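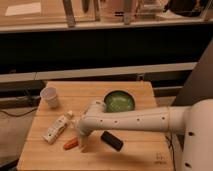 The arm over a table of small objects, with its gripper lowered toward the wood.

Home News Reviews Interviews

4 min read | 3 comments

Rafia Mughal had the Stindiser tabletop kit for most of October before she agreed to talk about it. She runs testing at Elurico, a small shop that checks packing equipment for other firms, and she wanted to use it on dull work first.

"Anybody can make an arm look good with one block," she said. "I want a cup, a tube and a bowl on the same table, and I want them put down any old way."

The kit sells for $4,000 with the software, and a second gripper is another $400. Mughal thinks the first price is fair and the second is not. "You're paying for two fingers and a plug," she said.

Setup took her and a coworker, Jahangir Amarasinghe, one afternoon. Most of that went to leveling the table. Amarasinghe said the printed guide skips a step between bolting the base and homing the joints, and he had to call support. They picked up on the second ring.

I asked what the arm does badly. "Paper cups," Mughal said. "The default grip force is set for hard plastic. You turn it down, and then it drops the heavier stuff." The setting can be saved for each object, but the menu for that sits under Tools — not under Grip, where she looked first.

Small, rounded items went better. She likes how slowly the wrist comes down in teaching mode, and she said new staff were comfortable guiding it by Monday of their second week.

Ye-ji Shim, who handles the kit at Stindiser, told me by phone that presets for thin-walled items are coming in the next update. She would not give a month. On the price of the gripper she said only that it is "under review."

Elurico also looked at the Zikau arm, which Mughal called quicker but louder. Would she buy the Stindiser again? "For training and for trying things out, yes," she said. "For a packing line, no. I told them that too."

She has ordered one more, without the extra gripper.

Share | 3 comments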